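Speaker notes: Starting With the Blank Page
Letter writing for people who think they can't
Library evening talks, July 2022

Before I start

Wait for the people at the back to find chairs. Thank Ilze Kuusk for the invitation and for letting me take over her reading room for the evening. Mention the stamps by the door, because people always miss them on the way in and then feel cheated on the way out.

Opening

I want to start with my aunt, who wrote to me every month from the time I left home until she died, and who would have been horrified to hear herself called a writer. Her letters were mostly weather and soup. She told me what the neighbors had planted and what had failed to come up. I have 300 of them in two old suitcases, and when people ask what I would carry out of a burning house I don't have to think very long.

(Slow down here. I rushed this part in March and lost the older folks.)

What I'd like you to take home tonight is a feeling that you could sit down tomorrow and write to somebody. It doesn't have to be a good letter. My aunt's were hardly ever good letters, if you mean the kind that get printed in books, and I would not trade a single one.

Why we put it off

Ask the room: who has a letter they have been meaning to write for more than 5 years? Hands will go up slowly, and then a lot of them at once. Let people laugh. Tell them about Gediminas Jaunzems, who carried an unfinished thank-you note to his old music teacher through three apartments and one divorce, and who finally mailed it with an apology for the coffee ring. She wrote back inside a week — four pages, both sides.

I think we wait for a big enough reason. We save up news until there is so much of it that the job looks like moving furniture, and then we buy a card with a printed verse and sign our name at the bottom. A card is a kind thing to send, and I send plenty. But if you have twenty minutes and a stamp, you have enough for something longer.

And then there's the paper itself, so pale and so wide, going on and on in front of you before you've made a single mark on it. I have been at this for most of my life and it still makes me want to get up and check the mail. 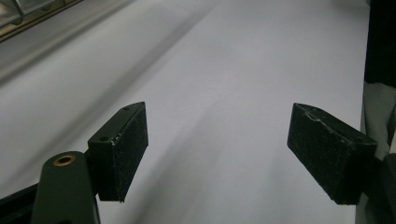 Three ways in

Start with where you are sitting. Say what you can hear, what's on the stove, who just walked past the window. Read out the opening of Zane Uibo's letter to her brother (the one about the dishwasher making a noise like a goose). She has given me her blessing to share it, and it always gets the room going.

Or answer something. If you have an old letter from the person, take it out and reply to it as though it came this morning, even if it's thirteen years old. People are so touched that you kept it.

Or ask a real question, one you'd like the answer to. "How are you" gets you "fine." "Did you ever finish painting that boat?" gets you a letter.

Handwriting, if it comes up

It will come up. Somebody will say theirs is terrible. Mine is terrible too — hold up the grocery list and let them try to read it. Typing is perfectly all right. Sign it by hand if you can manage, and add a line in the margin.

Trying it out

Hand around paper and the pencils. Ten minutes, no talking, and I write as well so they don't feel watched. Nobody has to read aloud, but leave a good long pause afterward in case someone would like to. Kęstutis Rozīte is coming and may want to read his in Latvian, so leave room for that and ask him to tell us a little of it in English afterward.

Finish by 8:30. Envelopes are on the side table, and Ilze will take anything that's sealed and stamped to the post office in the morning.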